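# Looking after the small arm at Susach

The small black arm on the white bench is the one most people in the workshop use first, and it takes more wear than the other machines. It is built from servos, brackets and straight links, with its wiring run on the outside. We call the job it does Pikari: pick up a red block, carry it over a green board, put it down where it is wanted. The board came from Zasta with the blocks and has been in use ever since.

This page is a short gallery from the yearly check, written up on 14 Sep 2019. It covers the cables, the joints, the board position and the grip. It is meant for anyone who has to set the arm up again after moving it. The full parts list is in the Kourkoulas folder on the shared drive.

## Cables and wrist

Start with the power off and the arm supported by hand. The servos do not hold once the supply is cut, and the forearm will drop if you let go of it. Work from the base to the wrist, feeling along each cable for stiff spots or flattened insulation. The cables to the gripper need a loop of slack. If the loop is too tight the wrist stops short at the end of its turn — too loose and it catches on the board.

After that, put the power back on, send the arm to its rest position and bring it over the board at low speed.
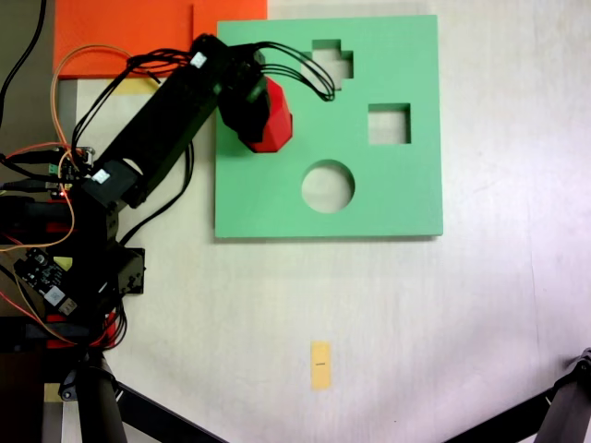

*Gripper closed on the red block, over the board near the cross-shaped hole. The cable loop hangs out to the right of the wrist.*

Check the loop with a block in the grip as well as without one. We do both at low speed, then again at working speed. This year one cable tie at the elbow had gone brittle and was replaced. The rest were left alone.

## Joints

Each joint is driven by its own servo, and each servo has two sets of screws: the ones that hold the body to the bracket, and the ones that hold the horn to the next link. The horn screws work loose first. Go round them with the small driver from the top drawer and stop as soon as they are snug, as the threads are easily stripped. The shoulder gets the most attention because it carries everything above it.

To find play in a joint, hold the link below it and rock the link above with one finger. A little movement is normal at the wrist. At the shoulder it should be hardly noticeable. If you find a worn servo, swap the whole unit and write the joint name on the old one before it goes in the box.

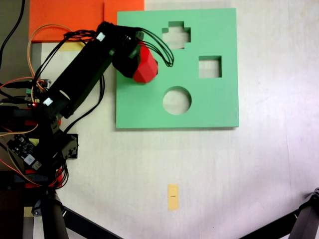 Once the screws are done, the zero positions have to be checked again. Send the arm to zero, compare each link with the setting card and enter any correction in the offsets file. Save a copy of the old file first. The shoulder needed a correction of 17 steps this time and the other joints needed none.

The baud rate and the joint names stay as they are. If a joint does not answer after the check, look at the plug on the servo before changing anything in the software. In our experience it is nearly always the plug.

## Board position

The positions in the program are all measured from the base of the arm, so the board has to go back to the same place each time. Set the base first, then the board, and do not shift the base afterwards to make up for a board that is out of line. 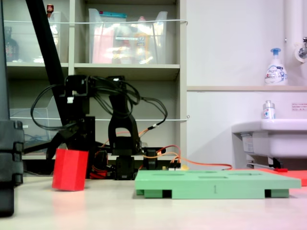
*Arm and board from the side. The board stands on feet, with a gap underneath along the front edge.*

Wipe the table under the feet before putting the board down. Grit under one foot tips the surface enough to spoil a placement at the far corner. Keep the supply wires flat and behind the board, clear of the lower links.

## Grip

The gripper fingers are checked last. Clean them with a dry cloth, open and close them a few times and listen for a click, which means a worn gear. The closing limit is set to 700 in the settings file. Going higher does not hold the block any better and makes the servo run hot.

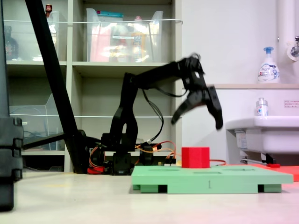
*Open gripper moving above the board, with the red cube on top.*

For the final test we run the pick and place routine for around 2000 cycles, spread over several sessions, and note any dropped blocks in the log. The screws are gone over once more when the test is finished. The next job is a new set of cable ties for the whole arm, planned for October.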